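The **Ziltness rules** are a voluntary code of practice for reporting results from tabletop sorting trials with robot arms. They were drafted by Itsuki Ichikawa and adopted by two firms, Filtonow and Plallent. No outside body audits them, and claims of compliance rest on the word of whoever ran the trial.

## Layout rule

Pieces must be set out before the arm moves, and a starting layout may not be reused within a run of 16 trials. The code leaves "grouped" undefined. Pieces of one color that touch are counted as sorted by some labs and as a lucky start by others.

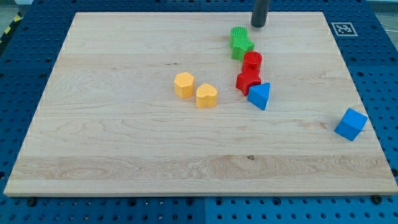

## Criticism

Supporters cite a pool of 3,000 logged trials as proof that the rules work. The pool shows that people filled in the forms. Whether scores from separate labs can be compared is a different question, and the two adopters still score a dropped piece differently.

Zanetti, a maker of test tables, declined to sign, objecting that the code fixes the number of pieces but says nothing of lighting or board finish. A revision promised for October dealt only with the wording of the form.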